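Home > Guides > Table Settings > Care & Set-up
Filed under: Faux Florals, Vases, Side Tables

Zasard Everlasting Bouquet – Set-up Guide
Section 3: Placing and Shaping Your Arrangement
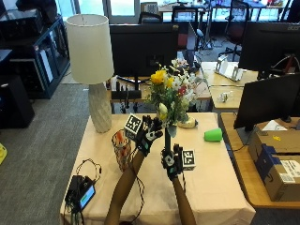 Artificial stems travel flat, and after a spell in the carton even the best of them look a bit sorry for themselves, so please don't judge your bouquet by its first five minutes out of the tissue. Give it a shake, stand it in its vase, and let it have a little while at room temperature before you start fussing with it. A table with a plain cloth is the nicest place to work, as you can see the shape of the thing properly against a quiet color. With our bright yellow bloom sitting high on the left, and the white and cream flowers gathered in clusters, a beige cloth does the job very well, and the green leaves can fan out as far as they like without getting lost in a pattern. Keep one hand on the vase whenever you move it. A slender vase carrying a full head of flowers is top-heavy, and it will tip sooner than you expect.

Before you begin

Clear enough of the tabletop that you can turn the vase all the way around. Smooth the cloth flat with your palms, paying special attention to the spot where the vase will stand – a fold under the foot is the most common cause of a lean.

Steps

1. Weight the vase. Pour the small bag of Fodine glass gravel (50 grams, supplied) into the vase through a paper funnel. Tap the side gently until it settles.

2. Hold the bouquet by its gathered stems, just under the lowest leaves, and lower it in slowly. If it catches at the neck, lift it out, turn it a little, and try again. Please don't push.

3. Choose the front. Most people like the tallest flower off to one side, but do walk around and look from the chair you sit in most often.

4. Open the leaves from the bottom up. Bend each wire close to the main stem, a little at a time, so you get a soft curve with no sharp elbow in it.

5. Now tease out the small pink and red accents. They tend to hide behind the larger heads, and they are half the charm.

6. Slide the vase to its final place with one hand low on the body, and bring the lamp or whatever else shares the table back in around it.

Note: If your table has a lamp on it, leave a good gap between the shade and the nearest petals. A broad drum shade takes up more room than you remember once the flowers are open. Switch the lamp on in the evening and look again, for white and cream petals warm up nicely under a shaded bulb.

Note: The Krishnan and Zestero vases have different neck widths. The Krishnan takes the full bouquet. For the Zestero you will want to leave out 3 of the leaf stems and keep them for another day.

Caution: Do not add water. The stems have a wire core and will rust where the coating has been trimmed.

Caution: Pick up any cups and glasses before you slide the vase across the cloth. The cloth moves too, and it takes everything along with it.

Replacement gravel is part no. 621. Spare leaf stems are part no. 700, sold singly.

< Section 2: Unpacking | Contents | Section 4: Dusting and Storage >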